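About Kirska Packaging Testing

Kirska is an independent test laboratory for small rigid containers: bottles, jars, vials and their closures. We measure how a package seals, how it opens, and what happens to it between the filling line and the shelf. We do not design, sell or fill packaging.

The laboratory was set up by Anselmo Figueroa, a closure engineer who had spent most of his career at Leclerc, a maker of threaded caps. Its first contract covered removal torque on a single cap size. The work now covers 132 test methods, most of them requested by food, personal care and household chemical producers.

What we test

Torque: application, removal and back-off over time, on continuous-thread and child-resistant closures up to 2 inches in diameter.

Leakage: vacuum, pressure and inverted storage. Samples can be held at controlled temperature for as long as the product specification requires.

Top load: compression of filled or empty containers, up to 700 pounds.

Label adhesion: peel and rub testing on glass and plastic, before and after condensation.

How a job runs

Send the samples with a drawing and the fill weight. Samples are logged on arrival and conditioned overnight before any measurement is made. Reports list each individual reading, the instrument used and its calibration date. Samples received by 2 p.m. on a Friday are conditioned over the weekend at no added charge.

Failed samples are kept for 161 days – longer by written request – and then recycled where the material allows.

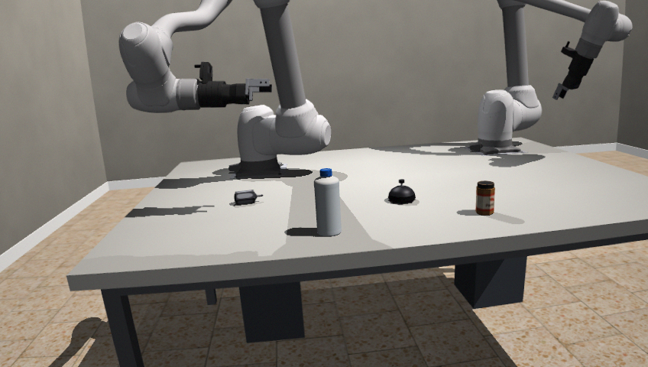
Bottle with blue cap and labeled jar on a gray table, computer rendering.

Locations

The main laboratory and sample receiving are in Gevine. Long-term storage chambers are at our Zudport site, which does not accept direct shipments. Visits to either site are by appointment, and clients may witness their own tests. Closed-toe shoes are required in the compression area.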